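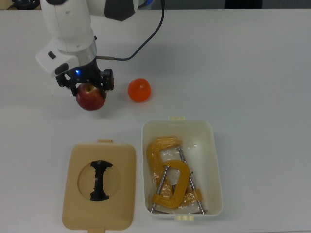 Notes from pitch week, typed fast before I forget it all

17th August. Back home, feet wrecked, laundry going. I told about six people I'd write this up and if I don't do it tonight I won't do it at all, so. Sorry in advance for the state of it.

For anyone new: I run Varkida, we make scheduling and invoicing software for small repair shops. Bikes, sewing machines, vacuum cleaners, that sort of place. Two of us full time, one part time. We have been living on customer money and my savings for a while now and in April I decided we should try raising a small round. Then I spent the whole summer regretting it, then not regretting it, then regretting it again.

Jelberg is the event. Three days, a pitch program, a lot of standing up. They take companies at our stage and put you in front of angels and a handful of small funds. 322 applications this year according to the welcome email, and I have no idea how we got picked because our application was written in an airport.

The fee

Let's get this out of the way because everybody asked. Yes you pay. 320 dollars for a founder pass, and that covers you plus one other person. Doesn't cover hotel, doesn't cover dinner on the second night which is "included" if you read the page quickly and isn't if you read it slowly. I read it quickly.

Was it worth it. I think so? Ask me in three months. I have paid more for worse, there was a thing two years ago that cost triple and I came home with a tote bag.

If you're pre-revenue I'd think hard. The rooms were full of people asking about revenue. A guy at my table on the first morning had a really nice prototype and no customers and he got the same question eleven different ways and by lunch he looked gray.

Day one

Practice pitches. You get put in a group of eight companies with a coach and you go one after another, four minutes each, then get picked apart. Ours was Bontu Nigatu, who used to run a parts distribution business and sold it, and now coaches founders and puts in small checks of her own. Tough. Very tough. Fair though.

I went third. Got to my market slide and she put her hand up and just said "skip it." I said, the whole slide? She said everyone in the room will have seen forty of those circles by tomorrow and will not believe any of them. Tell us about one shop.

So I told them about one shop. The vacuum repair place that was our second customer, how the owner had unpaid invoices in a shoebox going back two years, and what happened to his cash when he started sending them the same day as the repair. No slide for it. I was making it up as I went, order wise. And people put down their phones! First time all morning.

I rewrote the deck that night in the hotel. Cut it from fourteen slides to eight. Went to bed at 2. My cofounder was already asleep because he is sensible, so he saw the new version at breakfast and was not thrilled. We had words over the waffle machine. Fine by the second coffee.

What got cut, since somebody is going to ask:
the market circles
the competitor grid with all the green check marks
the roadmap past next spring
a quote from me (why was there a quote from me)
the team slide went from a full page to two lines
some screenshot nobody could of read from the third row

Day two

The real thing. Main room in the morning, 622 seats and they were not all full but it felt like it from the front. You stand in a hallway with a mic pack clipped on your belt and there's a person with a headset who says your company name and you go. The company before us was Wutside, they do booking for outdoor classes, and they were SO good. Funny, quick, finished with ten seconds left. I stood there hating them a little. Later I had dinner with them and they are lovely, naturally.

Our four minutes. I remember the first sentence and the last sentence. Cofounder says I talked too fast in the middle and I believe him. Clicker didn't respond once so I pressed it twice and skipped the pricing slide, then had to go back, and I said "oops" into a microphone. Oh well.

Questions after. You get three. Mine were:

What's your churn. (Knew it. Said it. Good.)

Why wouldn't a big accounting package just do this. (Knew this was coming, had an answer, gave a different and worse answer.)

How much are you raising and what's it for. (Knew the number. Was vague on the second half. Do not be vague on the second half!!)

That last one is my biggest note to self. I said "hiring and growth." Bontu found me in the coffee line afterwards and asked me what hiring, who, when, what do they do on their first Tuesday morning type of thing. I answered her in one go. One support person, one salesperson who has worked in a repair shop, both by winter. She said great, why didn't you say that on stage. I don't know. Nerves. My mouth just went to the generic words.

Meetings

Afternoon was one on ones. They run a matching system, you mark who you want to meet, investors mark who they want, and you get a printed list. I got seven. Cofounder thought we'd get three. Each one is fifteen minutes at a small table in a very loud room and you end up leaning in like you're selling stolen watches.

Loose impressions, no names because these people read blogs:

Two were polite and never going to happen. You can tell in the first minute. I wish there was a way to both stand up and get a snack.

One told us we should be a marketplace. We shouldn't be a marketplace. Nodded anyway.

One wanted to talk only about her mother's sewing shop, fifteen straight minutes. Best meeting of the day, actual useful detail about how those shops order parts. No idea if she invests in anything.

One asked for our data room. I said I'd send it that night. We did not have a data room. We had a folder called STUFF FINAL. Guess what I did untill one in the morning.

Two asked for follow up calls and both are now booked, which was the entire goal, so.

About that folder. If you are going to one of these, do it before you go. Incorporation papers, cap table, last two years of financials, customer list with the names taken out, monthly numbers in one spreadsheet that a stranger can read. I had all of it but in six places and one of the places was my cofounder's old laptop, which was at home. His sister had to go find it and read him a file over the phone. We owe her dinner.

Other founders

Same as always, the best part. Chala were two seats down from us both days. They make inventory software for independent pharmacies, a bit further along than we are, and their CFO sat down with me for an hour on the last morning and walked me through how they set up their note. Discount, cap, how they handled people who wanted to come in late. Drew it on the back of the program. I have that program in front of me now and half of it is illegible, but the half I can read has already saved me a call with a lawyer.

She also told me that they pitched here last year and got nothing. Zero. Came back with twelve months of better numbers and closed from the same room. I've been thinking about that all the way home. We might be a come back next year company. I'd be ok with that, I think — we're not running out of money, we're only slower than I'd like.

Day three

Mostly panels. I skipped one to nap in the car. Went to the one on selling to small businesses, which was decent, and the main point was that shop owners buy from whoever picks up the phone. We pick up the phone. Felt smug for a bit.

Closing thing in the main room, awards. Wutside took the audience prize. We didn't place. Cofounder clapped very loud for someone who said he didn't care.

Stuff to bring next time

Proper shoes. I wore the nice ones. Never again.
Phone battery pack, the outlets were all taken by nine
60 business cards was too many, I gave away nine. People just scan your badge
Own clicker. Tested. With new batteries
A sweater, the air conditioning in that room is a crime
Food. The lunch line ate most of the lunch break

What's next

Two calls next week. I'm writing out the answer to "what's it for" on an index card and taping it to my monitor. Data room gets a real name. We also have a release due that has been sitting there while we were both away, and about a dozen support emails I half answered from the hotel, so if one of those was yours, you'll get the other half tomorrow.

If you're thinking of applying to Jelberg and want to see the before and after decks, email me, I'll send both. The before one is embarassing but you may as well get some use out of it.

Dryer just buzzed. Going to bed.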